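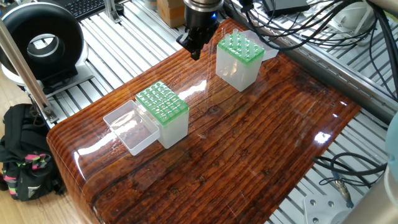 **Who may restart the arm after a protective stop?**
The operator who has the enabling key for that shift, after checking that no one is inside the marked zone. A second person can reset the fault message but cannot resume motion.

## 4. Preparing the bench for a tip transfer run

This section applies to the Irkia bench cell with Trelness control software. Complete the steps in order before each run.

1. Set the speed selector to REDUCED. Confirm that the panel reads 50 mm/s or less.
2. Clear the work surface of everything the run sheet does not list.
3. Place the tip boxes at the positions given on the run sheet. Open each lid fully. A lid left partway open can swing back into the path of the fingers.
4. Check that the rack insert is level in its base. Press down on all corners with a gloved hand.
5. Enter the fill pattern for each rack. Racks may be partly filled, but the pattern in the software must match the rack.
6. Jog the gripper to the approach height, 65 mm above the rack plate. Do not jog below this height with the fingers open.
7. Leave the zone, close the gate, and press CONFIRM.

> **Caution:** Keep hands off the bench whenever the drive power is on, including when the arm is not moving.

> **Caution:** Cables must stay outside the arm's swept area through its full travel. Check this again after any change to the tool or the mounting plate.

**Note:** Glossy surfaces reflect overhead light and can upset vision-based rack detection. If detection fails 2 times in a row, stop the run and enter the rack position by hand (see 4.3).

### 4.1 Floor area

Bags, coats, and boxes are not allowed inside the marked zone during automatic operation. Move them before step 7.

### 4.2 Records

Log each protective stop on form Ospina 69, with the program name and the step at which motion ended. Send completed forms to Radwa Ramadan. Stops caused by the gate are logged the same way.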